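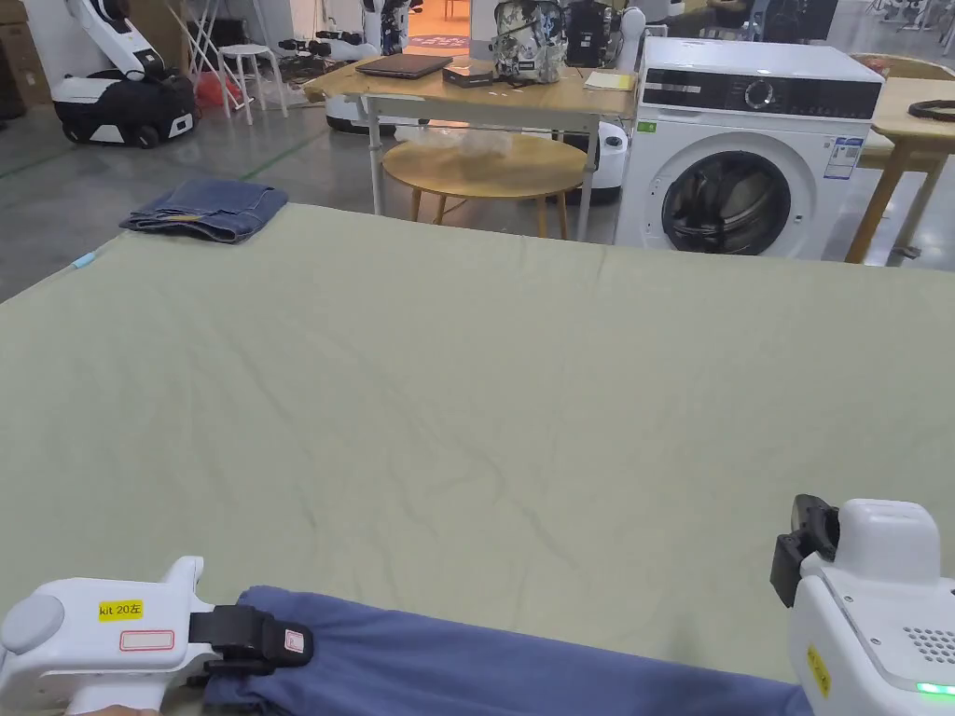 A pale green sheet with a blue-grey piece of cloth along one side.

Zotosdale's linen swap is back, and it needs your old sheets

I have a closet at home I don't open when company is over. It's where sheets go when I've bought newer sheets, and I'm pretty sure at least one set in there fits a bed I gave away two apartments ago. So when word got around that the Zotosdale linen swap was coming back in May after a year off, I did a little dance in the hallway (the dog left the room).

If you missed it last time, the idea is simple. You bring in clean bedding, towels, and now everyday clothes too, and you get a paper ticket for each item. Then you trade your tickets for whatever you like on the tables. Anything left at closing time goes to the Rerkard Street shelter, which takes twin and full sheets all year and never seems to have enough of them.

So-yul Um is running it again, and I caught her on the phone while she was eating lunch in her car. She told me the last swap took in 890 pieces, and that by closing all but 30 had found a new home. The leftovers were mostly single pillowcases. "I don't know where the other halves go," she said. "I have the same problem in my own house."

The big change is the location. The old spot in the church basement was cozy, but you couldn't get past anybody with a comforter in your arms, and I still feel bad about the woman I backed into by the bath mats. This time it's in the front half of the old Bošković furniture store on Main, the one with the green awning. It has real windows! You can see what color a thing is before you take it home, and I say that as somebody who picked out a "navy" blanket in that basement and now owns a purple one.

Doors open at 9 in the morning and close at 2. Drop-off is the evening before, from 5 until 8, and So-yul would love it if people with more than a couple of bags came then. Parking is behind the building. The lot in front belongs to the bakery and they will come out and talk to you.

A few rules, and they're the same as before except for the last one. Everything has to be washed and dried. Small stains are okay if you point them out. Fitted sheets should have a scrap of masking tape with the size written on it, and please do this one, I beg you, I spent twenty minutes last time holding up corners with a stranger trying to decide if we had a queen or a king. No bed pillows and no electric blankets. And new this year, pants and shirts are welcome, adult and kid sizes both, but no coats and no shoes.

I asked about the clothes, because that sounded like a lot more folding. So-yul laughed and said yes, it is, and that she's hoping for a few more hands on the drop-off evening. Skastik, the laundromat over by the post office, is also giving a free wash to anybody who brings in a load headed for the swap. Just tell them at the counter. They'll do up to two loads per household, and you have to supply your own soap.

There was some grumbling last time about people showing up at opening and clearing out all the flannel, and I've heard about it from both sides at the grocery store. The answer this year is that only half the flannel goes out in the morning. The rest comes out at noon. I think that's fair, though my neighbor, who gets up at five and had plans, does not.

The money side is small but it's there. Renting the tables and turning the lights on in that building comes to around 800 dollars, and most of that is already covered by the bake sale back in the winter. There will be a jar by the door for the rest. You don't have to put anything in it to trade.

If you want to help sort, there's a sign-up sheet taped inside the library's front door, next to the tax forms. If you can't get out to drop things off, call the library desk and leave your address, and somebody will swing by for your bags during that week.

I'll be there at nine with my two bags and my tickets, looking for a decent set of full-size sheets in any color but purple.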